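About Privinon

We watch state legislatures. Mostly the committee rooms, because that's where bills get rewritten and where the reporters stopped going.

Started in July, in one capitol, with a shared login and a spreadsheet. Now we follow more than 100 elected members across the Rilard and Stillen districts. Votes, absences, amendments, who signed what and then took their name off. All of it free to read.

What we publish

Roll calls, same day if the clerk posts them. Plain summaries of bills, 80 words tops. Ethics filings, scanned and searchable. A Friday note on what moved and what died. Last session we logged 2190 recorded votes and yes, we typed a lot of them in by hand. Some of the older PDFs are sideways. Working on it.

We don't endorse. We don't rate members or hand out grades, people keep asking and the answer is still no. If a member missed a vote we say they missed it. If they gave a reason in writing we link the reason.
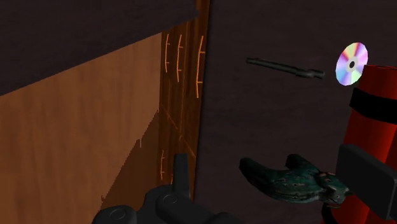 Who pays for Privinon?

Readers, mainly, plus a yearly grant from the Wanigasekara Fund. No money from parties, candidates, PACs or anybody registered to lobby in a state we cover. Gifts over the reporting limit get listed on the Funding page with the name of the giver.

Corrections

We get things wrong. Send the bill number, the date and what we should of had, and an editor looks at it. Fixes go at the top of the page with a note saying what changed. Members' offices use the same form as everyone else. A phone call to complain is fine but please fill out the form too.

Using our data

Take it. Newspapers, classrooms, campaigns of any kind. Credit Privinon and link back to the vote page. Bulk downloads refresh every 30 minutes during session, less often in the off season. Don't scrape the site, it slows things down for everybody and the download has teh same stuff in it.

Tips

Documents are better than hunches. Use the secure form, not regular email. We won't print a claim about a member on one person's word.

Page last updated 2023-02-24. Funding list is updated seperately.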